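Chapter 10
What a Thing Costs After You Have Paid for It

Opening case: The town of Pernbridge buys some computers

The town of Pernbridge once needed 29 desktop computers for its offices, and it went about buying them the way most of us would. It got two prices and took the smaller one. The winning bid came from Ziltier, at $634 a machine. The losing bid, from Fawzy, was higher, and the Fawzy salesman was thanked for the coffee mugs and sent home.

On the day of purchase the decision looked excellent. The town newsletter said so, in a box with a border.

Then the machines began to get older, a habit they share with roofs and school buses. The Ziltier contract covered parts but left out labor, and it said so on a page that was stapled in upside down. When a power supply failed in the permit office, the part arrived free of charge. The person to install it did not. The clerk whose computer it was spent most of a week filling out building permits by hand, at full pay, and two contractors drove back to complain that they couldn't read them. 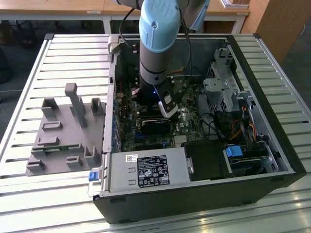

None of this showed up on the invoice, and that is the subject of this chapter. The price of a good is what the seller asks for on the day. The cost of owning it goes on arriving for years, in small envelopes, addressed to different departments. Pernbridge paid its repair bills from one budget, its electricity from another, and its idle clerks from a third, so the full amount was never added up in one place. Each department head believed that computers were cheap and that something else was eating the money.

Economists call the full amount the total cost of ownership. It includes the purchase price, plus everything spent to run, fix, insure, store and finally get rid of the thing, minus whatever someone will pay you for it at the end. That last number is usually smaller than owners expect. Anyone who has tried to sell a treadmill already understands this section and may skim it.

The idea sounds too simple to need a chapter. But buyers who can recite the definition still ignore it, and they do so in ways that are regular enough to study. They compare purchase prices because purchase prices are printed in large type. They treat their own time as free. They assume that this car, unlike the last four, won't need brakes. And once the money is spent they hang on to the thing too long, on the grounds that it was expensive - an error we met in Chapter 4 under the name of sunk cost, and one that will follow us to the end of the book.

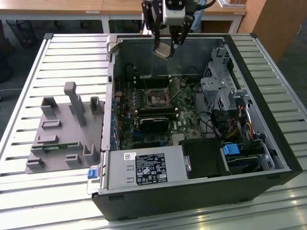

Figure 10.1 An open desktop computer with the CPU socket empty and a graphics card in place. Parts and labor are separate costs, even when they arrive on the same bill.

The neighboring town of Zultthorpe makes a useful comparison. It leased its computers, paid more each month than Pernbridge thought decent, and handed them all back when the term was up. Whether Zultthorpe was wise or merely lazy depends on numbers we haven't looked at yet. A lease can be a bargain or a slow leak, and the two look much alike from the front counter.

We begin in Section 10.1 with a plain list of ownership costs and a method for adding them up. Section 10.2 deals with money spent at different times, and shows why a $3000 repair next year weighs less on the books than the same repair this afternoon. Section 10.3 takes up the question of when to stop fixing something. Section 10.4 returns to Pernbridge, where the second round of bids has come in and the Fawzy salesman has brought more mugs.

Key terms
purchase price
operating cost
total cost of ownership
resale value
downtime
repair-or-replace decision

Before you read
Pick something you own that has needed at least one repair. Write down what you paid for it. Then write down what you have spent on it since, counting your own hours at whatever wage you would accept for doing the same work for a stranger. Keep the page. You will need it for the exercises in Section 10.3, and you may want to keep it away from anyone who shares your bank account.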